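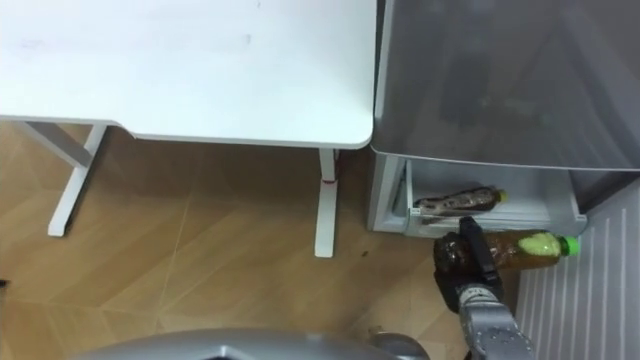

Fridge drawer, brown bottle with the yellow cap.

16 April 2025 - Stercombe workshop, fridge day

Bottles go on their sides in the pull-out drawer from now on, caps all pointing the same way! I've measured the drawer at Plornton too and it's 7 mm narrower, so don't assume things swap over. Want to try 6 degrees on the dial, it's been a bit fierce since February. The white desk next to it stays clear - I need somewhere to put things down while the door's open. Still to do: wipe the smudges off the desktop, label the shelves.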